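Section 2. Planning and Budgeting Before You Order

Read this section before you send a purchase request for a Kandell bench cell. It applies to memory and card handling work on desktop computers. Installation starts in Section 3.

2.1 Decide what the cell will handle

1. List the computer models you expect to put on the table. Use the worksheet supplied by Climdale with your quote.

2. For each model, write down the length and depth of the case when it is lying on its side with the panel off.

3. Note which parts the arm will pick up. Memory modules, small cards and cable plugs each need their own fixture slots, and fixture plates are priced separately.

4. Send the worksheet to your Climdale planner, Gumaro Ponce, before you choose a table size. A table cannot be extended after delivery.

Note: Leave 200 mm of clear table between the computer and the fixture plate. The arm needs this space to turn a part before it moves over the case.

2.2 Set the budget lines

1. Enter the arm, the gripper and the table as one line. They ship together.

2. Enter fixture plates on a second line. Allow 2 plates for each computer model — one in use and one spare.

3. Enter finger pads under consumables. Replace the pads every 800 insertions, or sooner if a part slips.

4. Enter practice computers as their own line. Most first budgets leave them out. Buy used machines of the same model you will run in production, and plan on 3 for the training period.

5. Add operator time. Tiburcio Tapia, who wrote the Favgate site plan, charged setup hours to the project and daily hours to the department. Either method works if you keep to it.

Caution: Do not budget for live production machines during training. Sockets and card slots wear with repeated insertion, and boards used for practice should not go back into service.

2.3 Check the room

1. Measure the floor space with the desk, the table and the operator's chair in place.

2. Confirm that the arm can reach across the case from its mounting point. If it cannot, move the mounting point on the drawing before ordering.

3. Plan cable routes away from the work surface. 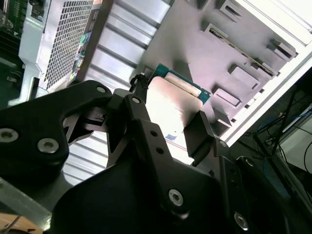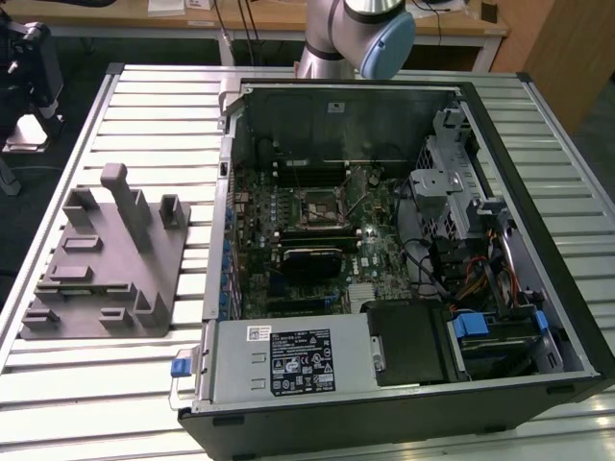

Small module held in the gripper (first picture); open tower and fixture plate on the slatted table (second picture).

2.4 Submit the order

Attach the worksheet, the room drawing and the budget lines to the request. Orders received in March are scheduled with the spring deliveries — later orders go to the next open slot.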